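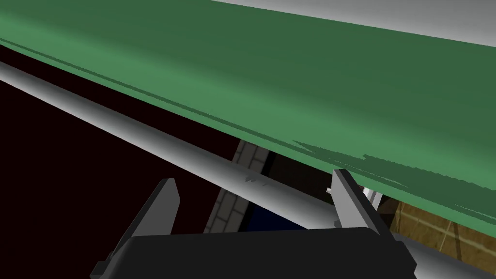
3. Your First Roast

Now for the good part! Everything in this section assumes you've put the Vokham together (Section 2) and have a bag of green coffee beans ready to go. We pack a sample of Suksawat in every box. It's a forgiving bean, it smells wonderful from start to finish, and it's the one we still roast when we want a quiet afternoon.

Before you start

Put the roaster on a level, heatproof surface next to an open window or under a running range hood. Coffee gives off smoke and a papery skin called chaff, and both will go wherever the air takes them.

CAUTION: The drum and the front plate get hot enough to burn you. Use the gloves from the kit and keep children and pets well away until the drum has cooled.

Roasting

1. Weigh out 100 grams of green beans. The drum can take 200 grams, but smaller batches are much easier to read while you're learning.

2. Pick through the beans and toss any stones, black beans, or broken bits.

3. Close the chaff drawer until it clicks. Leave the drum empty for now.

4. Set the dial to Warm and wait for the steady amber light.
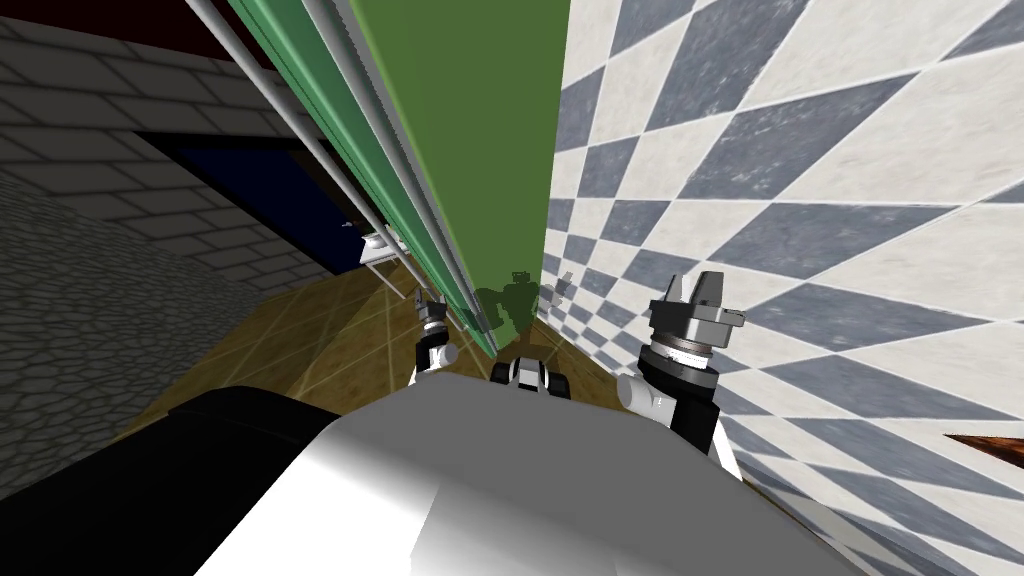
5. Pour the beans in through the top funnel, close the lid, and turn the dial to Roast.

6. Start cranking. A slow, even turn is what you want, the speed you'd use on a pepper mill with company over.

7. Watch the color through the glass. The beans go from green to yellow to tan, and the smell moves from hay to toast (you'll love this bit).

8. Listen for first crack. It sounds like popcorn, a few pops and then lots of them. For a light roast, stop as the pops thin out. For a medium roast, keep going a little longer.

NOTE: If you hear a second, softer crackle, you're in dark roast territory and things speed up fast. Have your hand on the dial.

9. Turn the dial to Off, open the front gate, and tip the beans into the Tritau cooling tray.

10. Keep stirring until the beans feel cool through the glove. They hold a lot of heat, and they'll go on darkening if you leave them in a heap.

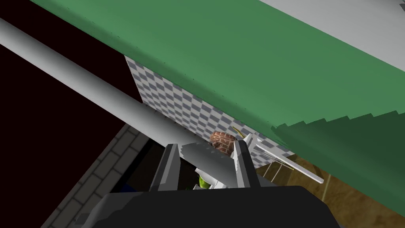

Rest the beans overnight in a jar with the lid set loosely on top. You can brew sooner, and we won't blame you, but the cup gets sweeter and rounder by the next morning. After that, close the lid tight and keep the jar out of the sun.

Keeping notes

Write down the bean, the weight, and the time of first crack for every batch. Ruairí Ní Mhurchú, who designed the drum, still fills in a card each time she roasts, and her Grorness cards go back to the first prototype.

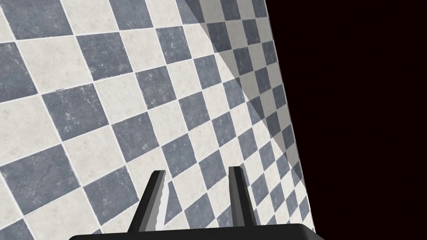
Change one thing at a time from batch to batch. If a roast tastes grassy, give the next one a bit longer after first crack. If it tastes ashy, stop sooner. Empty the chaff drawer once the roaster is cold, every single time, and see Section 4 for cleaning the funnel.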